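About the Plirkton workshop

Plirkton is a shared workshop for people building robots and small automation at home. It occupies two rooms on the upper floor of the old Kiss building in Estitz. One room has the printers, the drill press and the small lathe. The other has the benches, and the benches are where most of the work gets done.

The workshop opened when a few members of the Olska electronics club ran out of space in their own apartments. There are now 35 members. Most have a job in something unrelated and come in after six in the evening. Some projects are finished in a month and some have been on the same shelf since we moved in.

What we build

The main shared project is the Olska gripper, a two-finger gripper held in the hand. The person holding it does a task directly, and the recordings are later used to train an arm to do the same task. The design is in its second major version. The first used a single drive link and had too much play at the tips. The current one uses a linked frame with brass inserts at the joints and replaceable finger pads. Pads are treated as consumables. Frames are kept and repaired.

A full set of printed parts takes 60 hours on one machine, so members normally split a build across several. Tolerances on the insert holes matter more than anything else in the print. Run the test coupon first and measure it before committing to the frame.

Bench tasks use ordinary objects. Custom test blocks are easy to grip and teach very little about what happens with a wide, flat thing that has a cable attached. We keep a shelf of household and office items for this purpose, and members add to it as they clear out closets. The shared log holds 346 recorded attempts for the current version, failures included.

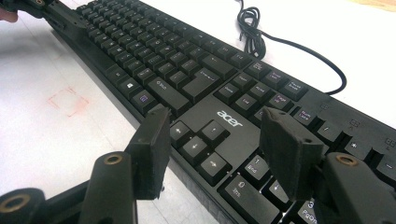
Gripper fingers over the right-hand section of an Acer keyboard, with the cable coiled behind it.

Flat objects are the hardest class we work with. The fingers have to come down on either side without catching an edge, and the closing angle has to be set before contact. Keyboards add a second problem - the keys move under load, so a grip that lands on the keycaps is less predictable than one that lands on the case. Pad thickness and tip angle are both still open questions. Notes on each pad shape are in the binder next to the lathe.

Other work in progress includes a plant watering controller, a blind opener driven by a geared motor, and a small conveyor that sorts screws by length. The conveyor works for M3 and M4. Anything shorter than 6 mm falls through the gap at the transfer plate.

How it runs

Members pay a monthly fee that covers rent, power and common stock. Filament and fasteners from the common shelf are logged by weight or by the bag. Design files for shared projects are stored on the workshop server with a change note for every revision. Personal projects stay personal unless the owner decides otherwise.

New members complete an introduction to the printers and the lathe before using them alone. Soldering stations need no introduction, but the extractor must be on. Bench space is first come, first served, and unfinished work goes back on your shelf at the end of the evening.

Visiting

The workshop is open to visitors on the first evening of each month except August, from 6 p.m. Use the side entrance - the front door of the building is locked after business hours. Bring a project if you have one, or the part of it that is giving you trouble.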